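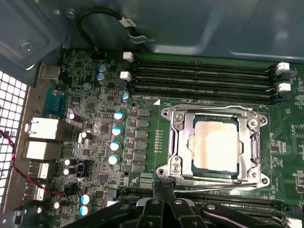
Buying a robot cell for server dismantling: your questions

This page is for repair shops and reuse workshops which plan to buy their first arm. The answers are by Chepkoech Minja, who prepares the purchases at Brotby. Last changed Apr 9, 2024.

What must the gripper be able to do before we pay for it?
Take your most difficult board and write down the smallest part the fingers must reach. For us it was the thin lever beside the processor socket, with memory slots close by. A wide finger is cheaper, but it needs free space that a server board does not give. Ask the seller to show the movement on your own board, not on a test block.

Is a camera at the wrist worth the extra money?
For this work, yes. A fixed camera above the bench loses the view when the arm comes over the chassis. We paid 526 pounds for the camera, the bracket and the longer cable. Please check that the price includes the cable - ours did not in the first offer.

Do we need a second tool for screws?
Most probably. The retention frame on a socket like ours is held with Phillips screws, and a gripper does not turn them. You can buy a tool changer, or let a person do the screws first. We chose the person for the first year, and I think it was right.

How much should we keep for spare fingers?
More than the seller says. Caroline Temba, who runs our bench, asked for 900 pounds per year and I gave her half. In December we had no fingers left and the cell stood still until the new budget. Now she has the full amount.

What about cleaning old thermal paste?
Plan it as hand work. Processors often come with dried residue on the metal lid, and we have not found a robot tool for it at a sensible price. Put the wipes and the cleaning liquid in the running costs.

Can we lease in place of buying?
Drollus and Odera both lease to workshops of our size. The shortest contract we were offered was 18 months. Read the part about return condition with care, as scratches on the fingers were counted as damage in one of the drafts.

Which costs did you forget?
The fixture that holds the chassis. We believed a clamp from the store room would do, but every case has a different wall and panel shape. The adjustable fixture came from Didlow for 3314 pounds, delivery included.

Who should sign the order?
The person who will use the cell should read it before anyone signs. Ask for the finger drawings as an attachment to the order.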